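Lavar plumón en casa: notas sobre secado y recuperación del volumen

Llevo varios inviernos lavando yo mismo las prendas acolchadas y cada junio repito el proceso. Dejo por escrito el procedimiento, sobre todo los tiempos, que siempre se me olvidan. 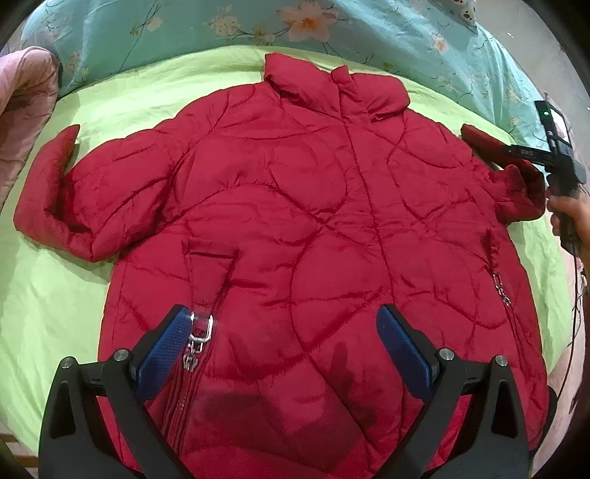

Por qué se pierde el volumen

El plumón aísla por el aire que retiene entre filamentos. La grasa de la piel y los restos de detergente apelmazan esos filamentos y reducen el espacio disponible. El efecto es gradual y se nota primero en cuello y puños, donde el contacto es continuo. En la mayoría de los casos es reversible con un lavado correcto. El desgaste mecánico, en cambio, no se recupera: un filamento roto ya no separa nada.

Detergente

Uso uno específico para plumón, sin suavizante ni enzimas. Las proteasas atacan la queratina, que es el componente principal de la pluma. Durante un tiempo probé jabón neutro de manos. Limpia, pero exige un aclarado más y en mi zona, con agua dura, deja residuo. Vacío también el cajetín de la lavadora antes de empezar, porque suele quedar suavizante del lavado anterior.

Lavado

Programa delicado, agua a 30 grados, cremalleras cerradas y bolsillos vacíos. Una sola prenda por carga. Después, dos aclarados adicionales. El centrifugado lo dejo bajo, a 400 revoluciones; Rainer Böttcher me escribió el año pasado para defender 800 y es posible que tenga razón con tejidos exteriores densos, pero no he querido comprobarlo con los míos.

Al sacar la prenda hay que sujetarla por debajo, con las dos manos. El plumón mojado pesa bastante y puede forzar las costuras interiores si se levanta por los hombros.

Secado

Es la fase crítica. Secadora a baja temperatura, con pelotas de tenis limpias, en ciclos de 48 minutos. Entre ciclo y ciclo saco la prenda, la extiendo y deshago los grumos con los dedos, cámara por cámara. Con mi secadora suelen hacer falta 4 ciclos. Luego la dejo 12 horas en horizontal en una habitación ventilada.

Para saber si está seca, la palpo a contraluz junto a una ventana. Si quedan zonas opacas y compactas, otro ciclo. El olor también sirve: a pluma húmeda, falta tiempo.

Almacenamiento

Nunca en bolsa de compresión. Percha ancha o estante, sin peso encima. Sachiko Aoki me preguntó por las fundas de algodón: las uso y protegen del polvo sin retener humedad. Las de plástico las retiré hace tiempo.

Tengo pendiente repetir las pruebas con relleno sintético, que tolera mejor la humedad y seca bastante antes.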